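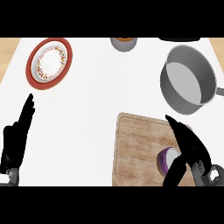
Selon Didier Le Goff, la cantine du quai ne fermera pas avant l'été, « ou alors il faudra venir nous l'expliquer un midi, devant tout le monde ». Réponse reçue par écrit, deux lignes, dimanche soir. Depuis, plus rien.

Vie locale | Alimentation | Quartiers

lundi 24 février 2025

Imprimer | Envoyer par e-mail

Le repas partagé du quai change de mains, donc. La société Orkstead, qui gérait la cuisine et la salle depuis l'ouverture, a confirmé ce matin qu'elle ne renouvellera pas son contrat. Motif avancé : le prix des denrées, l'énergie, et un loyer revu à la hausse en octobre. La mairie dit avoir été prévenue tard. Orkstead assure le contraire, courriers à l'appui – courriers que nous n'avons pas pu consulter.

Ce qui est sûr : 1 524 repas servis en janvier, le plus gros mois depuis l'ouverture. Plus de 700 inscrits. Tarif unique à midi, tarif réduit le soir pour les étudiants et les demandeurs d'emploi. Le plat change tous les jours, la soupe à l'oignon du jeudi reste, elle, au menu depuis le début. Les habitués y tiennent. On nous l'a répété trois fois en une demi-heure.

Deux repreneurs sur les rangs. Usmani, traiteur installé près de la gare, propose de garder l'équipe et les horaires du midi, mais supprimerait le service du soir trois jours sur cinq. Gurko, plus gros, déjà présent dans deux communes voisines, garderait tout – mais avec une cuisine centrale et des plats livrés chaque matin, réchauffés sur place. Là, ça coince. Plusieurs salariés craignent pour leur poste, les mangeurs craignent pour la soupe.

« On ne fait pas la même cuisine dans un camion », résume Amna Hashmi, employée en cuisine, croisée à la fin du service, encore en tablier. Elle ne sait pas si elle sera reprise. Personne ne le lui a dit en tout cas, ni à ses collègues. Une réunion était prévue jeudi dernier, annulée le matin même par texto.

Côté Gurko, on promet qu'aucun emploi ne sera supprimé la première année. Et ensuite ? « On verra avec la fréquentation », répond Villads Lund, joint par téléphone, entre deux trains. Il parle de « plats plus réguliers », d'un choix végétarien quotidien, d'une carte de fidélité. Pas un mot sur les prix, malgré deux relances.

Chez Usmani, discours inverse : peu de promesses, un tarif gelé jusqu'en octobre, des légumes achetés aux mêmes maraîchers. Mais un dossier financier jugé fragile par les services de la ville, qui demandent une garantie suplémentaire. L'entreprise a jusqu'à vendredi pour la fournir. Elle dit l'avoir trouvée, sans préciser auprès de qui.

Reste la question du matériel. Les fours, la chambre froide et la plonge appartiennent à Orkstead, qui veut bien les céder, mais pas gratuitement. La ville avait mis 2 000 euros de côté pour de petits travaux, somme très loin du compte. Le reste serait à la charge du repreneur. La vaisselle et les tables, elles, sont municipales et ne bougeront pas. Le bail non plus – il court encore.

Dans la file, ce midi, l'humeur était partagée. Kausar Malik vient quatre fois par semaine et préfère Usmani, « parce que je connais leur cuisine, c'est tout ». D'autres s'en moquent un peu, du moment que ça ouvre à l'heure. Un étudiant pensait que la salle était déja fermée, avait failli ne pas venir. Une affichette sur la porte aurait suffi. Toujours pas d'affichette.

Arturo Marras, qui tient la pétition, attend surtout une date. Le texte demande trois choses : le maintien du service du soir, une cuisine faite sur place, et que les usagers soient consultés avant le vote. Il sera remis à la mairie mercredi. On peut le signer au comptoir jusqu'à demain, 14 heures.

Vote du conseil municipal prévu le mois prochain, le 12. D'ici là, service normal, assure Orkstead : midi de 11 h 45 à 14 heures, soir à partir de 18 h 30. Les tickets achetés d'avance restent valables. Pour les remboursements en cas de changement de gestionnaire, rien de fixé, la ville renvoie vers Orkstead et Orkstead vers la ville.

Nous compléterons cet article dès que nous aurons une réponse.

Imprimer | Envoyer par e-mail

À lire aussi
Marché couvert : les travaux de toiture repoussés à octobre
Broston cherche un local pour son épicerie solidaire
Cantines scolaires : les menus de mars en ligne
Ligne 4 : arrêt du quai déplacé pendant deux semaines
Jardins familiaux, les inscriptions sont ouvertes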